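Huretti Shallow Sorting Bins – Set of 2

I've had a pair of these on my bench at the Rikmont shop for more than 10 months, and I'm still happy I bought them! They're wide gray metal trays with sloping walls, low enough that I can reach in and grab what I want without digging (my old Rurkau tubs were way too deep for that).

I mostly use mine for sorting blocks, green and reddish-brown ones mixed together, with the second bin parked right behind the first. Yes, they scuff – the one I grab most is scratched all along the back wall and rubbed bright across the floor. Doesn't bother me one bit.

I'd set them on a couple of boards if your floor is carpeted, so they sit nice and flat.

Price is 26 each or 2 for 49. Orders over 199 ship free from our Pacheco warehouse, and we pack every Tuesday.
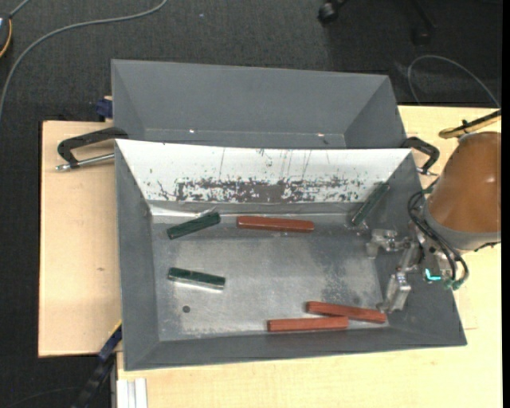

Reading time: 1 min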